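Selham workshop, tea notebook
April, started 9.40

Picking up from the last page. The job for this morning was the tea table for the Rukberg room: settle where the pot stands, where the cup stands, and how far apart they should be, so the layout card can be redrawn. Seul-gi was in until lunch. Arnar came by after eleven with the old card, which had a coffee ring on it exactly where the pot position was marked, so we started again from nothing.

Wiped the white table first. It had picked up a grey smear near the back edge that looked like pencil and came off with plain water. Dried it with the blue cloth and put the cloth back on its hook. The other blue cloth is still missing.

Went through the pots. The white one with the cane handle is out for good, the cane is splitting at one end and Seul-gi caught her finger on it. The tall one drips. That leaves the round black one with the high handle. It's squat and sits low, with all the height in the loop, and you can get a whole hand under there without touching the lid. Filled it at the sink, 81 degrees on the probe, and poured out 4 cups. Clean stop on the first three, a small dribble on the last. Tipping it further for the last cup makes the lid shift. Seul-gi says hold it with a finger, I say leave a bit in the pot. Went with leaving a bit in the pot.

Emptied it, dried it inside and out and left the lid off for a while before laying the table.

Cup: the small dark one without a handle. We have 3 of these and 2 of them are chipped under the rim, so in practice one. I've asked Myung for replacements. They had nothing that size on the shelf and will ring back. Don't order the wider ones again, they take too much out of the pot and the second person gets half a cup.

Layout as it stood when we stopped for lunch:

Pot towards the back of the table, clear of the edge.
Cup nearer the front and a bit to one side, with open table between them.
No tray, no mat.

Tried the mat before this and took it off again. It's ribbed, and the cup rocks on it. Without the mat the dark things show up well on the white top, but so will every drop, so a cloth needs to be within reach. Add the cloth to the card.

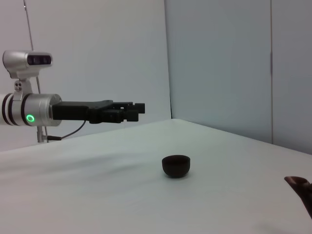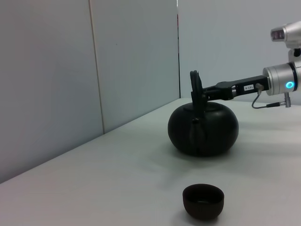
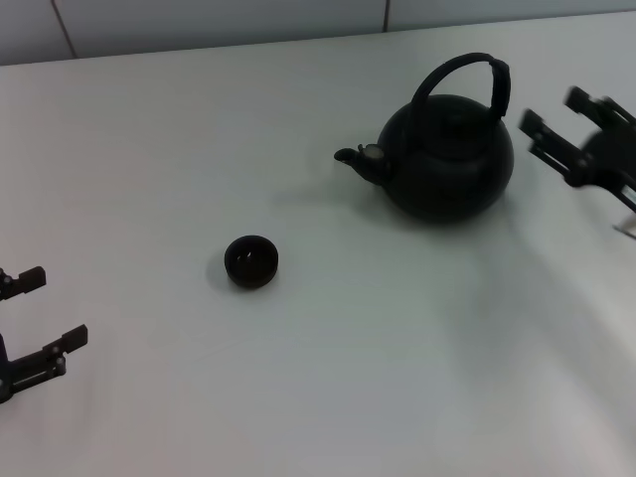 Second and third: the round black pot and the small dark cup on the white table.

Arnar would like the cup closer to the pot. His point is that people carry a full pot badly and the shorter the trip the better. Mine is that with the two close together you knock the cup when you put the pot back down, and I did exactly that at ten o'clock with nothing in it. We tried his version twice with water. No spills, but Seul-gi was pouring and she's careful. Leaving it as we had it and marking his position on the card in pencil.

Light: the table is uneven at that end. One side is bright and the other goes grey, which makes it harder to judge how full a dark cup is. Swapping the bulb won't help, it's the angle. Could turn the table a quarter and see. Not today, it needs two people and the feet stick.

Cupboard, while we were at it. Pots on the bottom shelf, lids on, spouts to the wall. Cups on the middle shelf, not stacked (this is how the two got chipped, I'm fairly sure). The box of Hitonano leaflets was in there as well for some reason, moved it to the office. Cane-handled pot wrapped in newspaper and put by the door for Arnar, who thinks he can rebind the handle at home.

Still to do:
Redraw the card, pot and cup positions as above -- me
Chase Myung about cups -- me, if they haven't rung by the end of April
Turn the table and pour again in the new light -- Seul-gi and Arnar
Find the other blue cloth
New probe battery, the display was fading by the time we'd finished

Stopped 4.15. Card half drawn, it's in the back of this book.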